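Kitchen robot promised for November, but first somebody has to hold the grippers

A shared workshop in Treseck says it will have a home-built robot cooking simple meals by November. Visitors to its open evening on 22nd June may want to keep their own pans handy.

The project, called Quansah, has cost £600 so far and has no arms. What it does have is a pair of hand-held grippers, which members work themselves over a table to record the movements a machine would later copy. Dela Frimpong, who leads the build, wants 200 recordings of each task before any motors are bought.

"People see the grippers and ask where the robot is," she said. "It's a fair question."

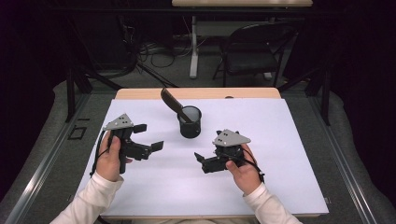

The two grippers in use at the Treseck workshop, with a spatula standing ready in its cup.

An earlier Treseck project, a self-watering greenhouse, was due to take 8 weeks and is now in its second year. Frimpong says the new timetable is firm. She would not say what the arms will cost.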